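Planet gears bind after reassembly on carrier plate

Posted by Maxine Ashby, 25th July

I am putting a small planetary stage back together after cleaning. The carrier is a round metal plate with a hole through the center and upright pins for the planets. The planets are plain spur gears. With two planets fitted the stage turns freely. When I add the last one it either refuses to seat or seats and binds once per turn.

No parts are damaged that I can find. The grease is Kodetti light, same as before cleaning. I did not mark the gears when they came off, so they may be on different pins now. Is there a correct order, and does it matter which face goes down?

3 replies

Angus McKinnon

Order matters on a used set. Planets wear to their pins, and a swapped planet can run tight at one point in the rotation. On a new set they are interchangeable unless the supplier matched them.

Before blaming the order, check seating. A planet that is slightly high on its pin will touch the ring gear at an angle and feel exactly like a wear problem. I would go through it like this.

1. Put a dark, plain cloth on the bench and lay the plate on it flat, pins up. Bright steel shows up well against it, and a dropped gear does not roll far. Wipe each pin and look for a burr at the top edge. Fit the first planets dry and leave the others on the cloth until their turn comes. 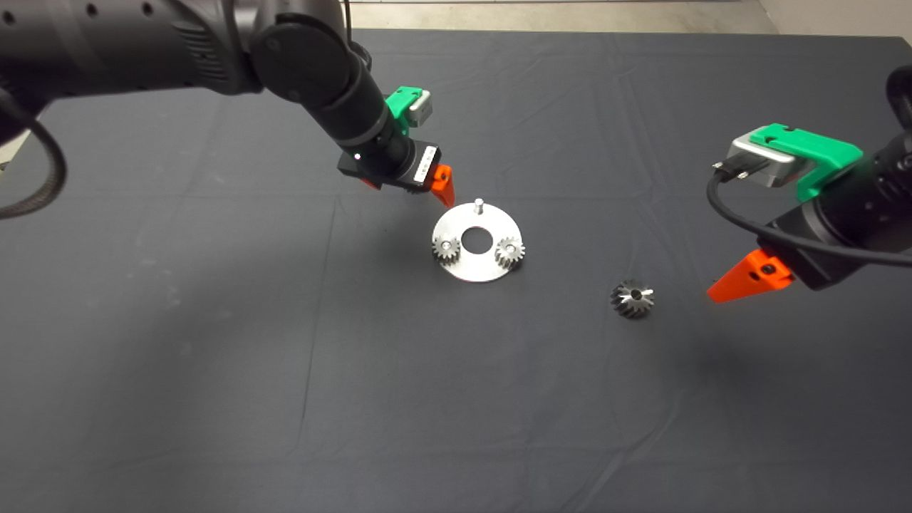 2. Turn each fitted planet by hand before adding the next. It should spin without drag and have a trace of end float. If it stops at the same point every time, pull it and inspect the bore. A single crushed fiber from a cleaning rag is enough to stop it. Do not tap a planet down. If it needs force, the bore is dirty or the gear is on the wrong pin.

3. Lay a straightedge across the planets once they are on. Their upper faces should be level with each other. On my Postma stage a 2 mm washer had stuck to the underside of one gear with old grease, and the straightedge found it immediately. Gears waiting to go on can sit beside the plate, flat on a face, so the teeth do not pick up lint.

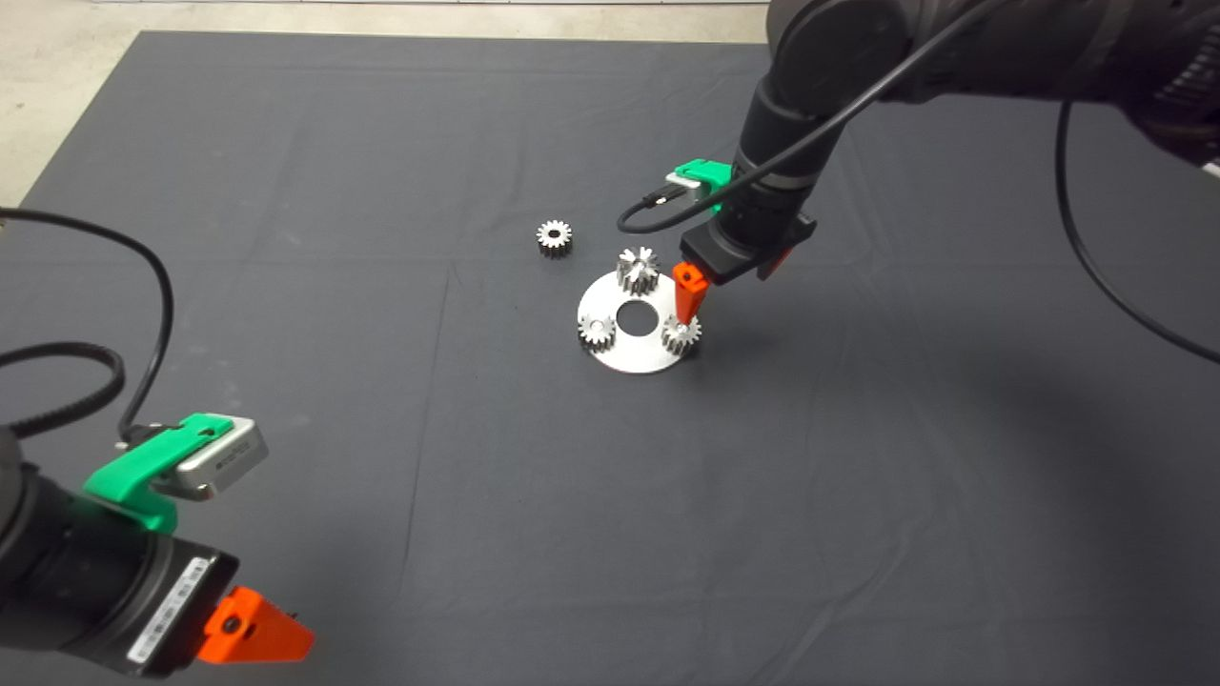
4. Drop the sun gear in last, from directly above, with the planets already on their pins. Rotate it slightly as it goes down. The teeth of the planets have to line up with it at the same time, and they seldom do on the first try. If it stops partway, lift it out and move one planet by one tooth. Repeat until it falls in under its own weight. Then fit the ring and turn the whole stage through several revolutions before adding any grease.

If it still binds with everything level, swap two planets and test again. Mark the pins with a paint pen first so you know which arrangements you have tried.
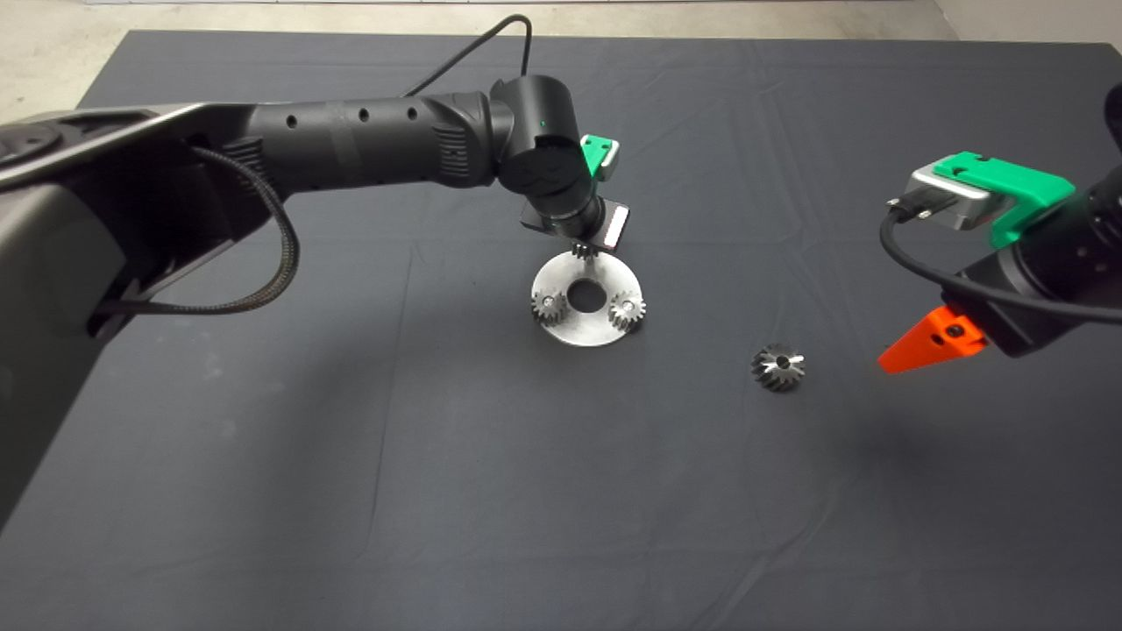

Rakiya Ogbonna agrees with the dry fit but would do the swapping first. In her experience a stage that was fine before cleaning and tight after it has its planets on the wrong pins, and checking the faces with a straightedge only delays finding that out. She adds that face direction matters too on a used set. Wear is rarely symmetrical, so look for the polished side of each tooth and match it to the direction of load.

Anikó Pap

Had the same thing on a Rammont 52. Just use more grease, it wears in.

Maxine Ashby

Thanks. I would prefer not to wear it in. One of the planets had packed dirt in the bore. Cleaned it with a wooden pick, and now it seats. There is still a faint tight spot, so I will mark the pins and try the swaps next. Does anyone know if Dramimport sells the planets singly? The listing I found in February only had full sets.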